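May 28, 2026
Mix notebook, Grorkeswood, room B
Lirnetti single, vocal comp and mix prep

Picked up from the tracking dump. Session opened at 48k/24 bit, matching the stems Pichon sent over. Tempo map reads 82 BPM through to the bridge, then a half-time section that the arranger printed at the same tempo with a doubled grid. Left it that way. Do not re-conform, the choreography reference is cut to this map and the dance video edit follows it bar for bar.

Lead vocal: 4 usable passes of verse 2 after discarding anything with the headphone bleed. Pass 3 has the best pitch, pass 1 the best consonants. Comped at the phrase level, crossfades 6 ms, breaths kept except the one before "stay" in the second chorus, which lands on top of the snare. The chorus doubles were tuned before delivery and the tuning is printed. Retune artifacts on the long vowel at the end of chorus 1. Asked for the raw files.

Resonance in the lead at 409 Hz, worst on the low phrases of the rap section. Narrow cut, 3 dB, dynamic, threshold set so it stays off the choruses. A static cut took the body out of the member with the lower voice and made the handover between the two parts obvious. Second dynamic band at 2,000 for the harsh takes, fast release. Check on small speakers before committing.

Ad libs: panned in pairs, delay throws printed to their own track so the broadcast edit can drop them. The TV version needs a vocal-down stem with backing voices at full level and the lead at -8. Instrumental and clean a cappella also on the delivery list. No clean lyric version requested.

Mivetti synth part (the riff under the pre-chorus): arrived as stereo audio only, with chorus effect baked in. Collapses badly in mono. Tried mid-side, reduced the side by 4 dB below the vocal range. Acceptable. A dry print would be better and costs the programmer five minutes.

Low end: kick sample and 808 overlap by a few samples in the last chorus. Flipped polarity on the 808, worse. Nudged the 808 late until the first cycle lined up, bounced it, kept the original muted underneath.

Rough mix 2 bounced with limiter off, then again with limiter on for the management listen. Label the second one clearly. Last time the loud one ended up at mastering and we lost half a day. 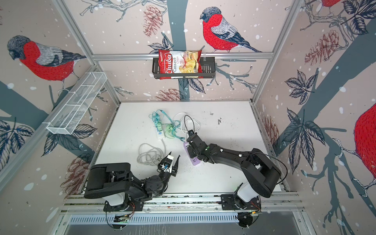 Houshang Taheri thinks the bridge should lose the pad entirely and run on voice and clap for its first half, with the pad entering on the pickup to the last chorus. He also wants the final chorus up a decibel against the one before it, by automation on the mix bus input and with no change to the limiter setting. Tried both. The bridge works. The level lift pushed the bus compressor into audible movement, so I moved the lift after the compressor and sent him that version as rough mix 3.

Hamidreza Kordestani asked whether the key change could be previewed a half step lower for the live arrangement. Live is for the September showcase, so low priority. Made a quick pitched bounce of the instrumental, formants irrelevant, marked NOT FOR RELEASE.

Open:
raw chorus doubles from Pichon
dry print of the riff
length of the fade, label sheet says cold end, demo has a fade
spelling of the third writer's credit in the metadata
archive the session with all tuning plug-ins frozen and the original audio kept alongside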